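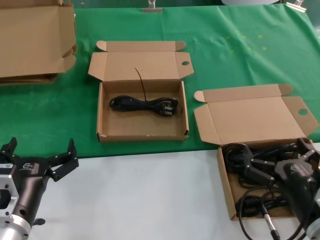
Dilline two-arm kit on cable sorting, right gripper open over the box of loose cables

Dilline kit for packing power cords - worth the subscription?

We refurbish small electronics in Bavunthorpe and we're trialling the Dilline two-arm kit from Naltia. The job is taking cords out of a mixed box and putting one coiled cord in each small carton. The quote is $771 a month with support. Single cords are fine. When the cables are tangled it often grabs two and drags the lot over the rim. Is that the gripper or the setup? The trial ends Tuesday.

Answer 1 (accepted, 9 votes)
Mostly the setup. We've run the same kit since November. Don't fill the source box so high, and fold its flaps right back so the fingers can come in lower. Black cable on black cable is hard for it, so we pull out anything with a heavy metal connector by hand first. Clip your cloth down tight too - creases threw our placing off. Doubles still happen, but we can live with them. Ask Naltia for the narrow fingertips before you sign. They were extra on our quote.

Answer 2
Too dear for cords. Hire a student.

Answer 3 (2 votes)
Have you looked at Opoku? Their one-arm unit is cheaper but it won't coil, so you'd be doing that part yourself. Support is slow, about two days for a reply when I had it. No idea how it goes with tangles, we only used it for boxed chargers.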